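Zalska Invitational

The Zalska Invitational is an annual college cross country meet held at Gaber Park, on the north side of Zalska. It is hosted by the men's and women's programs of Kadov College and takes place in the early part of the fall season, usually on a Saturday morning. The meet is open to four-year colleges, two-year colleges and unattached runners.

History

The meet began as a dual race between Kadov College and Drola State. The two schools had met on the track for years, but neither had a home cross country course long enough for a championship distance. Kadov's coach at the time laid out a loop on the old farm road at Gaber Park, and the first race drew 52 runners. A women's race was added the following season.

Other schools in the region asked to join, and the dual format was dropped. The name changed from the Kadov–Drola Run to the Zalska Invitational in the same year. One edition was canceled after flooding closed the lower meadow, and another was moved to a golf course while the park's footbridge was rebuilt.

The largest field on record is 713 finishers across all races. Entry limits were introduced the next year, mostly to ease crowding at the first turn, and each school may now enter no more than 12 runners per race.

Course

The course is run mainly on mowed grass, with two short stretches of packed gravel. The women's race covers 6 kilometers and the men's race 8 kilometers. Both start on the wide field beside the park entrance and narrow at the tree line, 290 meters from the start. Runners then cross the footbridge and climb Orchard Hill, the only steep section. The men's race climbs it three times and the women's race twice.

The finish is slightly uphill. Times at Gaber Park tend to be slower than on flatter courses in the region, and coaches often treat results there as a guide to placing more than to pace.

Format and scoring

Standard cross country scoring is used. The places of a team's first five finishers are added together, and the lowest total wins. The sixth and seventh finishers do not score but can push back the scorers of other teams. Ties are broken by comparing the sixth finishers.

An open race closes the program — it is unscored and is used by many schools for first-year athletes and runners returning from injury. 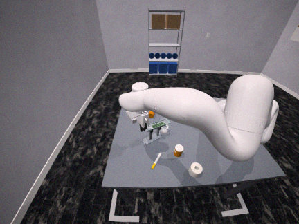

Timing was done by hand, with finish cards, for the first years of the meet. Chip timing is now used in all races, and results are posted at the park before the awards.

Notable performances

Juwita Setiawan of Drola State won the women's race three times in a row, the only runner to do so. Her course record stood until it was broken by Adjoa Annan of Kadov College, who took the lead on the second climb of Orchard Hill and won by 11 seconds. Annan later returned to the program as an assistant coach.

Kadov College holds the most team titles in the women's race. Drola State leads in the men's race.

See also

Gaber Park
Kadov College athletics
Drola State cross country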